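Why are so many things in Doveck called Berchtold?

posted in Local History and Place Names
Sep 1, 2024

MarrowfatPete

Hello all, I hope this is the right corner of the site for this sort of thing. My wife and I moved to Doveck last December and have been getting to know the place on foot, mostly thanks to the dog, and everywhere we go there seems to be a Berchtold something. Berchtold Lane, Berchtold Steps, the Berchtold Rooms above the library, and a stone trough by the bus stop with the name cut into the front and nothing else, no date or anything. Our next-door neighbour told us he was a mayor. The lady in the bakery was just as certain he was a doctor who looked after people for nothing. They can't both be right, or perhaps they can!

I've been to the library twice and came home with a lovely book about the railway, which mentions him once, in a footnote, as "the late Mr Berchtold". Does anybody know who he was, and whether it's one man or a whole family of them? I'd also love to know where I ought to be looking, as I've never done this kind of digging before and am rather enjoying it.

I've cleared the table for the paperwork, anyway.

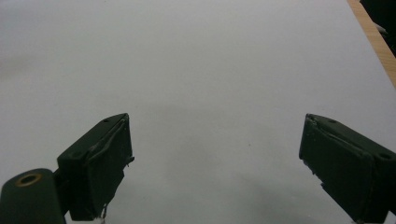

Table top under a white covering, ready for the Berchtold papers.

Any help at all gratefully received, even if it's only half remembered from school.

Valentin Camenzind

Welcome to Doveck, and what a nice thing to be asked. I grew up at the bottom of Berchtold Steps and was made to sweep them as a boy, so I have had plenty of time to wonder about this myself.

There were two of them, a father and a son, and most of the muddle comes from people rolling them into one. The father came here as a young man to work as a loom fitter and ended up with a weaving shed of his own down by the river, where the car park is now. He had 38 looms in it at the busiest time, going by the insurance papers, and he put up the cottages along the lane so that his weavers would have somewhere dry to live. The lane is named after him and so is the trough. He was never mayor, although he stood for it and lost by 4 votes, and I believe he minded about that for the rest of his life.

The son was the doctor, so your lady in the bakery is on firm ground. He left almost 200 books to the town along with the money for a reading room, and that's how we come to have the Berchtold Rooms. The Steps I am less sure about. My grandmother always said they were the doctor's short cut up to his patients on the hill, but my grandmother said a good many things.

As for where to look, do ask at the library desk for the local collection, which is kept in the back office and isn't out on the shelves. The rate books are what you want for the father. For the shed itself, ask for box 3276, which has the insurance papers I mentioned and a plan of the ground floor with the looms drawn in very prettily in red ink. Take a pencil, they won't let you use a pen. The railway book is good, by the way, but its author had no interest in anybody who didn't own shares in the line.

If you get as far as the churchyard, the father is along the north wall, under a good deal of ivy. I'd be very glad to hear what you find, particularly anything on the Steps.

tansy_b

I thought it was to do with the Sultex looms? My uncle worked on those and he used to say "up at Berchtold's". Could be a different Berchtold though. Sorry, not much help.

Valentin Camenzind

Not silly at all, tansy_b. Those looms are a good deal later than the father's time, but the shed kept his name long after the family had sold it, and everybody went on saying "up at Berchtold's" whoever was paying the wages. If your uncle is still with us and doesn't mind being asked, I'd dearly like to know which end of the building he worked in.

MarrowfatPete

Thank you both so much, I'm off to the library on Tuesday with a pencil. I've told my neighbour about the mayor business and he is not having it.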